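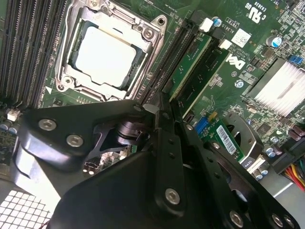 Restholm refurbishing floor, monthly staff meeting
Minutes, March

Present: Müzeyyen Tekin (chair), Aurel Dumitrescu, Barış Kaplan, Xolani Cele, and most of the day crew. Bülent Taşdemir took these minutes and apologizes in advance for their length. The meeting opened at 2:30 in the break room, with thanks to whoever brought the walnut cake.

1. Last month's minutes
Accepted, with one correction from Xolani, who had been written down as wanting the radio turned off. He wanted it turned down.

2. How the memory and processor bench is coming along
Aurel gave us a good long update on the Drendiveo bench, and people had plenty to ask, which was lovely to see. Last month 200 desktop towers were sent to the bench, and 144 of them went through without anyone having to step in. The rest were finished by hand. Most of those stops came at the memory modules, where a latch that hasn't opened all the way will hold things up until a person comes over. Aurel feels this is a fair start and would like another month before we judge it.

Barış said, kindly but firmly, that the stops are a bigger part of the day than the numbers make them sound. You settle into cleaning or testing, the bench calls, you get up, you sit down again, and by lunch you have lost your thread three or four times. Several people nodded at this. After some back and forth we agreed that one person per shift will answer the bench and do nothing else that needs deep attention during those hours. Müzeyyen will draw up the rota and post it by the time clock.

3. Laying out the work table
The towers go down on their sides with the panel already off, and that part is still ours to do. Xolani asked that everyone check for stray screws inside the case before walking away, and that cables be tucked clear of the processor as far as they will go.
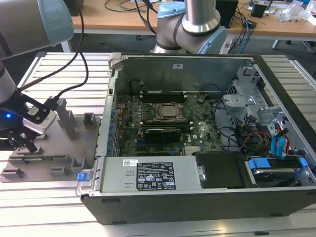

He also asked that the fixture plate be left as it is at the end of a shift. A few of us have been moving the holders to wipe underneath — a kind thought, but Aurel then spends the first part of the morning putting them back where the arms expect them. A wipe around the holders will do nicely.

4. Jobs, hours, and hands
This was the item most people came for, and Müzeyyen gave it all the time it needed. She repeated that no one's hours are being cut this year, and she read the sentence from the Shih agreement aloud so that everyone heard the same words. Two people asked what happens the year after. She said she doesn't have that answer yet and would sooner say so than guess. She will bring the question to the owners and report back in April.

On the brighter side, Barış told us his thumbs have not been this comfortable in years, now that he isn't pulling memory all day long. A couple of the older hands said the same. Others miss the work a little, and said so. It was a chatty job, side by side at the long bench, and testing is quieter. Xolani suggested turning two of the test stations to face each other, and we will try it for a month.

5. Training
Nirkisano is offering a short course on clearing stops and resetting the arms. Six places, paid time, sign-up sheet on the fridge. Aurel asked that it not go only to the people who already like machines.

6. Any other business
The microwave is fixed. The coat hooks are not.

Actions
Müzeyyen: rota for the bench; question to the owners about next year.
Aurel: list of last month's stops, by cause, for the board by the door.
Xolani and Barış: move the two test stations.
Bülent: coat hooks.

Closed at 3:50. Next meeting in April, same room.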